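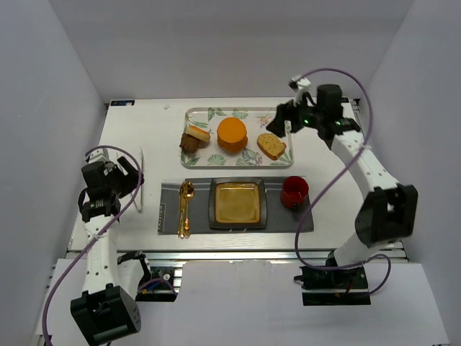
Section 3. Setting Up the Memory Page and Guest Book

By now you have an account and a name for your Humeck memorial, and this is where it starts to feel like a real place that people can visit. We love this part of the guide! Most families do the setup in one sitting and then come back over the following days to add stories, fix a middle name, or put in the picture that a cousin finally dug out of a drawer. Work in whatever order suits you after step 5. Everything saves as you go.

Before you begin

Have these at hand:

The full name as the family wants it shown, with any nickname or maiden name
Dates and places of birth and death
The names of close relatives, with spellings checked by somebody on each side of the family
One portrait (a phone snapshot of a printed photo works fine)
Service details, if they are settled

If the service isn't settled, go ahead anyway. The page can be up and taking messages long before there is a time or a place to put on it.

Creating the page

1. Sign in and choose New Page from the Humeck home screen.

2. Type the name. The first box is the heading visitors see, so put it the way people knew the person. If everyone called her Dot, "Dorothy 'Dot' Ames" is a lovely heading. The legal name goes in the second box, where it helps people find the page in a search.

3. Enter the dates. If you only know a year, type the year and leave the rest blank. The page will show the year alone and won't guess at a month.

4. Add the portrait. Drag the corners of the square until the face sits where you want it, then choose Keep. The uncropped picture stays in your library and you can go back and crop it again any time.

5. Choose who can see the page. The choices are Everyone, People With the Link, and Family Only. You can switch later, and switching never deletes anything.

Note: Pages start as Family Only. If you send out a link and your relatives tell you they get a sign-in screen, this setting is almost always the reason.

Writing the life story

The story editor is called Platel, and it's a joy to use if you've ever wrestled with a newspaper form. There is no word limit and no charge by the line. You can write in plain paragraphs, or let Platel put up gentle prompts in the margin (first job, favorite hymn, what the kitchen smelled like on a Saturday morning) and answer only the ones you like.

1. Open the page and choose Story, then Start Writing.

2. Turn prompts on or off with the switch at the top right. Prompts are never shown to visitors, even if you leave them unanswered.

3. Write or paste your text. If you paste from the notice the funeral home prepared, choose Clean Up afterward to get rid of stray line breaks.

4. Choose Relatives to build the family list. Add each person with a relationship, and a spouse if there is one. Those who died earlier go under Preceded By, and Platel will word that line for you. Change the wording all you like! Plenty of families prefer "joined" or "waiting for him were."

5. Choose Preview and read the whole thing aloud, preferably to someone else. Names that look right on a screen can sound wrong in the ear, and this catches a surprising number of left-out in-laws.

Caution: Leave out street addresses, full birth dates of living relatives, and the maiden name of a living person's mother. Page visitors who mean well don't need them, and other people can misuse them. A town is plenty.

Caution: Think twice about posting the exact hours of the service next to the town where the family home stands. If you do want both, ask a neighbor to keep an eye on the house while everyone is away.

Sharing the writing

You don't have to do this alone, and the best stories we've seen have several hands in them. Up to 3 people can edit the story at the same time. Anyone else can be a Contributor, who sends in a paragraph that waits for your approval.

1. Choose People, then Invite.

2. Enter an email address or a phone number and pick Editor or Contributor.

3. Add a short personal line. "Could you write something about the fishing trips?" brings in far more than a blank invitation does.

Invitations are good for 5 days. If one runs out, choose Send Again next to the person's name. The old link stops working as soon as the new one goes out.

Note: Editors can change each other's text. Choose History to see earlier versions and bring back anything that went missing.

Turning on the guest book

The guest book is called Skakis. It's where old classmates and coworkers turn up, and reading it can be the warmest hour of a hard week.

1. Choose Guest Book, then Turn On.

2. Pick how messages appear. Right Away shows them as soon as they are sent. After Review holds them until you or another editor says yes. We suggest After Review for pages open to Everyone.

3. Write a welcome line, or keep the one provided. "Please share a memory of Dad, long or short" does nicely.

4. Decide whether visitors may add photos and voice messages. Voice messages run up to 2 minutes, and they are wonderful for older relatives who would sooner talk than type.

5. Choose Save, then open the page in a private window and leave a test message to yourself. Delete it when you're happy.

If a message upsets someone, choose Hide. The sender isn't told, and the message stays in your hidden folder in case you want to read it again later or talk it over with the family. Delete removes it for good.

Printing cards with Pop

Pop makes small cards to set out at the visitation, each with the portrait, the name, and a square code that opens the guest book on a phone.

1. Choose Share, then Pop Cards.

2. Pick a layout. The plain one with wide margins prints well on any home printer.

3. Check the name and dates one more time. Changes you make to the page later won't reach cards that are already on paper.

4. Print a single sheet, scan the code with your own phone, and make sure it opens the right page. Then print the rest.

Caution: If your page is set to Family Only, the code will take guests to a sign-in screen. Change the page to People With the Link before the visitation.

After the service

There's no rush to close anything. The guest book stays open until you turn it off, and many families leave it open through the first anniversary. You can ask for a reminder on a birthday, or in January if you'd like to look the page over once a year, and we'll send one short email.

To keep a copy of your own, choose Settings, then Download Everything. You'll get the story, the pictures, and every guest book message in one folder. Large pages can take a while to pack, so close the window if you like and wait for the email.

If you get stuck, use the Help button at the bottom of any screen and describe what you were trying to do. Please tell us the page name as well. We really enjoy hearing how people use the prompts, so send those stories along too!

Guide text by Wumpini Dankwa. Section last updated October 21, 2023.

Next: Section 4. Adding Albums and Music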